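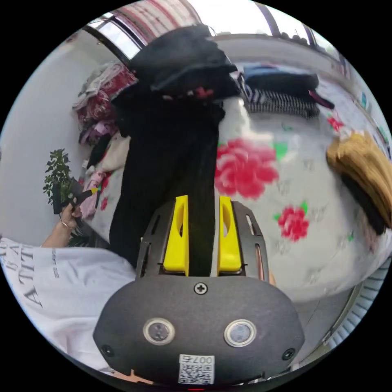 WEEK 6 – CLOTH AT HOME: FIBRE, DRAPE, DYE
Household Textiles, evening group. Notes by Huw Harries. Bring last week's sheet as well, I refer back to it.

1. Left over from last week

Didn't finish yarn twist. Quickly then. Low twist = soft, bulky, pills sooner. High twist = harder, smoother, stronger up to a point, then it starts to kink back on itself (crêpe yarns use this on purpose). S and Z are only the direction. Look at the slope of the middle stroke of the letter and hold the yarn upright next to it.

Two-ply is normally plied the opposite way to the singles. If you got this wrong on the worksheet don't worry, most of you drew it right and labelled it wrong.

2. Fibre groups, short version

Cellulose: cotton, linen, hemp, viscose. Takes up water readily. Creases. Burns fast, smells of paper, soft grey ash.

Protein: wool, silk, mohair. Wool springs back, silk less so. Smells of burnt hair. Hates alkali, so no washing soda please.

Synthetic: polyester, nylon, acrylic. Takes up very little water, dries quick, holds static. Melts, hard bead.

Blends do a bit of each and confuse the burn test. Polycotton will flame and also leave a bead. Write down both.

Viscose catches people out. Cellulose, so it behaves like cotton dry, but weak when wet. Don't wring it.

3. Weave v knit

Weave: warp and weft at right angles. Little give except on the bias.
Knit: loops. Gives in all directions, mostly across.
Plain weave, twill, satin – diagrams on p. 13 of the reader. Fewer interlacings = cloth moves more easily, but the long floats snag. Satin is a weave and silk is a fibre. I will keep saying this until April.

Weft knit ladders, warp knit mostly doesnt. Tights v swimwear lining.

4. Drape

What we mean: how cloth falls under its own weight. Depends on

- weight (grams per square metre)
- stiffness of the fibre and the yarn
- how tightly it is woven or knitted
- finish (starch, resin, brushing)
- direction. Straight grain, cross grain and bias all hang differently off the same piece

Lab method: disc of cloth laid over a smaller disc, light from above, trace the shadow. Big shadow = stiff. Small shadow with lots of folds = fluid. The drape coefficient is the shaded part over the whole overhanging ring, as a percentage. Worked example is in the reader, the Prastano lining, have a go before you look at the answer.

At home: pick it up in one place and let go of the rest. Look at the folds. Are they round or sharp? Do they start at your hand or lower down? Draw them. Photo is fine too but a drawing makes you look.

Dark cloth is harder to judge, the folds disappear. Side light helps, near a window, curtain half across.
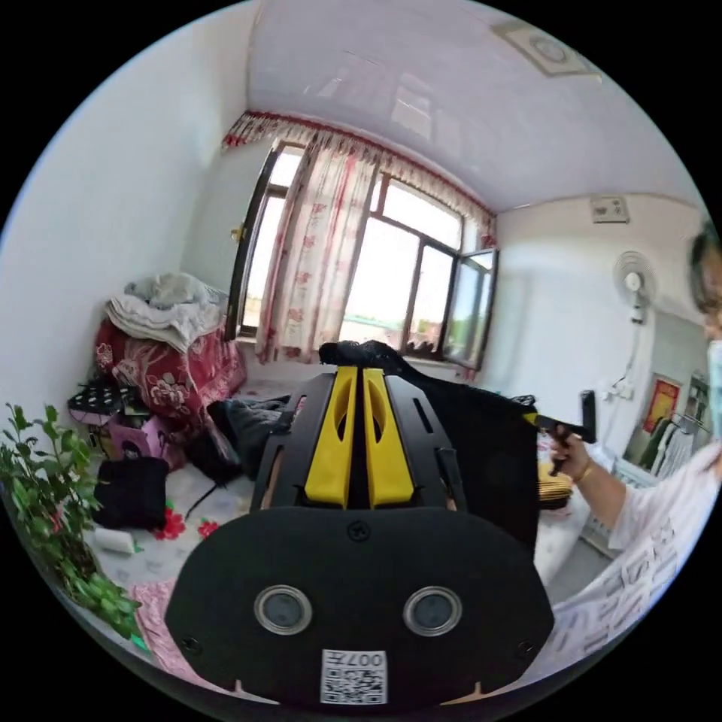 Black fabric, bunched at one end and draping at the other.

5. Black

Longer section than it deserves but you asked.

Black is the hardest colour to dye well. Needs a lot of dye, far more than a pastel, and the excess has to be washed out or it rubs off (crocking). Older blacks were mostly tannin plus iron: oak gall, sumac, walnut. Good colour at first but the iron rots the fibre over time. Why so many old black silks and wools in collections are falling to bits while the red next to them is fine.

Another way was overdyeing, indigo underneath then madder and weld on top. Dear. Fades to blue or brown depending which layer goes first.

Later on logwood, with a chrome or iron mordant. Then aniline black, then sulphur and reactive blacks. Sulphur black is cheap and still used a lot on cotton. Can weaken the cloth in storage if badly rinsed.

Rub test: white cotton, damp, ten rubs, compare. Do it dry as well. Record against the grey scale, 1 to 5, 5 is best.

Case: the Sampaio order book (copies going round, please give them back). Entry 2542, black wool for mourning wear, 164 yards, returned by the draper as "rusty". Rusty here = gone brown. Questions to think about: which mordant would you suspect? Would daylight in a shop window do it? What would you want to test and how much cloth would you have to cut to do it?

6. Looking after it

Wash dark things inside out, cool, with other dark things. Sun fades, so dry in shade. Wool flat, never hung wet. Linen ironed damp. Silk on the wrong side, low.

Moth: it's the grubs that do the eating, and they like wool with food or skin on it. Clean before storing. Cedar smells nice, limited use. Freezing works if it's cold enough and long enough, bag it first and let it come back to room temperature before opening.

Folding: refold along different lines every few months. Creases in heavy silk become splits.

7. For next week

Read Gandent ch. 4 (finishes), skip the bit on flame retardents.
Drape drawings, two fabrics, one of them dark.
400 words on the Sampaio entry. Can be notes.
Anyone still without a Pokeseo swatch pack see me at the break, there are a few spare but the satin is missing from some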